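From: Ya-wen Kwok
To: Skostmont candle list
Date: Jan 27, 2026
Subject: Re: Cracks on top after the second pour

Yao-tsung Kwok wrote:
> I poured 35 jars with the new Davamik wax and many of them
> have thin cracks on the surface. The room was cool, I think.
> Do I have to melt all of them again? The order for Pimentel
> must leave soon and I don't want to waste 325 labels.

Dear Yao-tsung, dear all,

Please do not melt them again yet. I had the same trouble in my first winter with this wax, and I lost a full evening with remelting. The new tops cracked also.

In my opinion the second pour is too late. When the first layer is fully hard, it pulls in one direction and the fresh wax pulls in another. Now I wait only until the top is firm at the side and still a little soft in the center. Then I pour a very thin layer, and I cover the jars with a cardboard box so that they cool slowly. I also keep them away from the window.

For the jars you have already, try a heat gun on the low setting. Hold it high and move in circles. Stop when the surface is shiny, and put the box over it. Do one jar first and look at it the next morning. 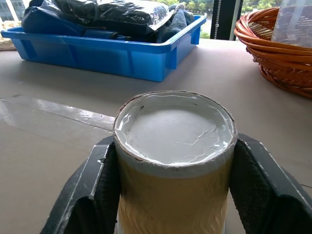
Yao-tsung adds, in a second message he sent only to me, that he stirred the fragrance in quite late and wonders if this made the cracks worse. It is possible. The Dretulero sheet asks for two full minutes of stirring, and I would follow it before changing anything else.

One more question to the list: does anyone still have the older sheet with the cooling table? I have only the second page.

With best regards,
Ya-wen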